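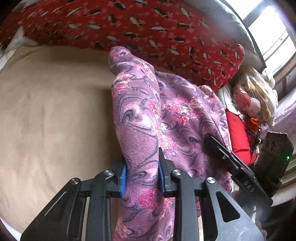
Purple fleece, red fleece, beige sheet. The winter bedding debate, day one.

Every September some home blog tells me to "rotate my bedding for the season." I have one bed. I rotate it by being cold and then getting another blanket.

Today's advice came from the Stitmont newsletter: fold fleece in thirds, roll it, stand it upright in a bin. I've tried it. A rolled fleece stays rolled until you take your hands off it.

Also not buying the Zulta storage bag, the one "for up to 2 king blankets." Whose king? The red one with the little white-and-black critters and snowflakes would fill it alone, and that one comes out in December no matter what I do.

Purple prints are my real problem. Everything I own in that color ends up in one heap and I can't tell what's bedding and what's clothes.

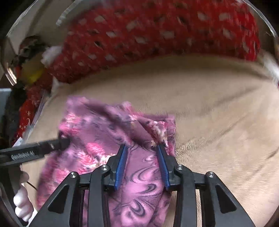
Sorting by color is the other tip I keep seeing, and I have doubts. It sounds fine if your stuff is solid colors. Now take a crumpled thing with mauve, lavender, hot pink, cream and dark gray all in the same swirly print and tell me which pile it goes in. Purple? Pink? I put it on the beige blanket and left the room.

Someone will say "sort by fabric." Fine – then the whole bed is one pile.

The Pastbridge outlet wants 84 dollars for a shelf divider set. For 84 dollars it should do the folding.

Going with the old system: fold in half, fold in half again, push down, close the closet door fast.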